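Rikeck Stick-On Wall Hooks, pack of 4
Posted June 10, 2019 by the Garba Home shop desk

Back in stock at last. White, small, sticks to most flat walls, no drill. The old page was out of date so we redid the whole thing, read it before you order please.
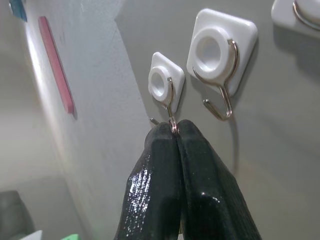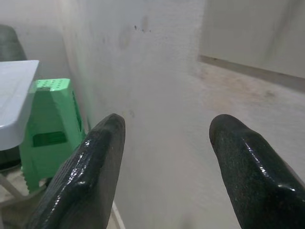
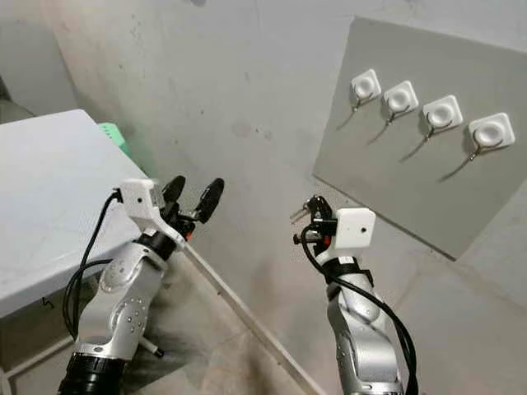

First photo: small white hook on a light gray wall.

What you get
4 hooks, 4 spare sticky pads, one alcohol wipe. No screws, no anchors. Square base, wire hook in front. White only for now — black was promised for April and never came, so please stop emailing us about black.

What they hold
Up to 2 pounds each. Keys, dish towels, a dog leash, a light tote, measuring cups. Not a winter coat. Not a backpack. Not a mirror, ever. If you need to hang something heavy get the Dollport screw-in rail, different page, different price.

Where they stick
Painted drywall (smooth), tile, glass, sealed wood, metal, most kitchen cabinets.
Bare concrete is hit or miss. Dusty concrete, forget it. Wallpaper no — it will tear. Same for fresh paint, give it a few weeks to cure first or the paint comes off with the pad.
Textured walls: the pad only touches the high spots and teh hook drops in a day or two. We don't refund those.

How to put one up
Wipe the spot, let it dry all the way. Household cleaner leaves a film so use the wipe in the pack.
Peel the backing, don't touch the sticky side.
Press flat and hold for 30 seconds. Hard. Use the heel of your hand and not a fingertip.
Check it's straight right away. Once it grabs you can't turn it, and pulling it up to start over ruins the pad.
Leave it empty overnight. Most of the returns we get are hooks loaded the same afternoon.

Cold rooms
Pads want a wall at about 60 degrees or warmer. Garage in winter, unheated porch, wait for a mild day. They're fine in the cold after they've set, mostly.

Bathrooms
OK for a washcloth or a shower cap. Keep out of direct spray. Put it up before anybody showers, steam on the wall is as bad as water.

Taking one down
Warm the base with a hair dryer, then work dental floss behind it, side to side. Go slow. Leftover goo rubs off with your thumb or a little cooking oil, then dish soap. Don't yank it.
The base can be used again with a new pad. The pad can't be used again.

Refill pads
Sold seperately, same size fits the older Rikeck hooks with the round base too. Cheaper than buying another pack if all you did was move apartments.

Shipping
Goes out from Prornville, flat envelope, no tracking on single packs. Two packs or more ship in a box with tracking. Store pickup is fine, bring the order number.

Returns
Unopened packs only. Missing a pad or a bent hook in a new pack — write us with the order number and we'll mail the part, no need to send anything back.

This site uses cookies to remember your cart. By continuing to shop you agree to our cookie policy. Accept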